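Unit 4: Faults and safe states in two-arm handling
8 min read

These notes go with the Zeman cell practical and should be read before the lab session. The fault covered is a grip fault during handover. It was logged in June and stayed in the system long enough to be worth a full lecture.

Background

The cell runs a mug handling task. Two arms work over one table, and each arm can pick up a mug, turn it, or share it with the other arm. The controller is the Ostska unit you used in Unit 3. Each gripper reports finger position and motor current, and the controller combines the two into one value called grip state. Grip state is either HELD or OPEN.

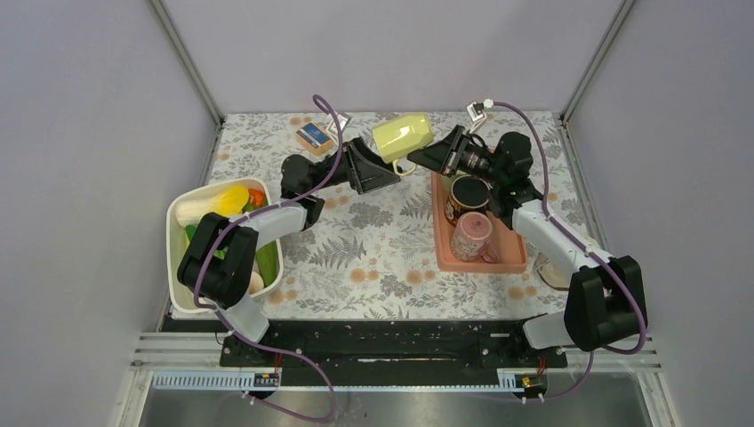
A shared grip is the hardest part of the task. While both grippers are on the same mug, any small error in one arm's position turns into a force on the other. The current rises in both motors. The June software read a rise in current as a good grip, so it reported HELD on both sides and let the first arm release.

The fault

On run 1033 the left gripper reported HELD with only its fingertips on the mug. The right gripper opened on schedule. The mug dropped, hit the edge of a tray and chipped. No stop was triggered. The left arm carried on to the place position with nothing in its fingers and reported the cycle as complete.

Two separate things went wrong:

1. Grip state was set from current alone once current passed the threshold. Finger position was read but not used.
2. The mug was never checked again after the release.

The second one matters more for safety. A dropped mug is a cheap loss. An arm that keeps moving on a false reading is a hazard to anyone reaching in to clear the pieces. 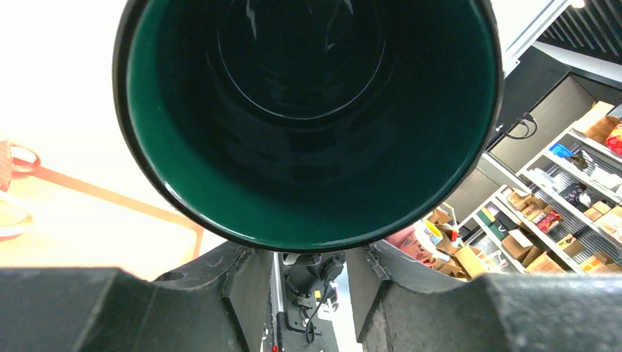
The threshold had been set with a plain cylinder as the test part. Glazed mugs have less friction and a curved lower wall, so the fingers can settle on a narrow band and still draw full current. When the log was searched, 29 earlier runs showed the same pattern without a drop.

The fix

Grip state now needs current and finger position to agree for 40 consecutive samples. If they disagree, both arms hold position and the cell goes to a protective stop. The releasing arm can't open until the receiving arm has passed a short lift test. After release, grip state is checked again before any travel move.

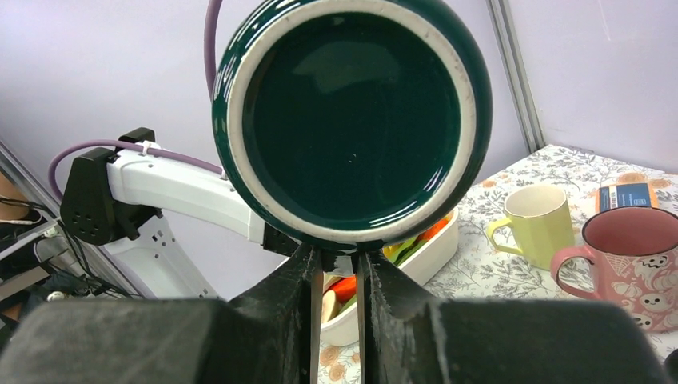 Jaketti's written comment on the draft procedure was that a hold is only a safe state while the power stays on, and that the notes should say what the fingers do when it's lost. The Senley grippers in this cell have no brake. On loss of power the fingers relax and the part may fall, so keep hands out from under a held mug at all times.

Before the lab

Read the stop categories in your Unit 2 notes. Bring a marked-up copy of the handover sequence showing every point where grip state is read. Don't reset a protective stop until the demonstrator has looked at the table with you.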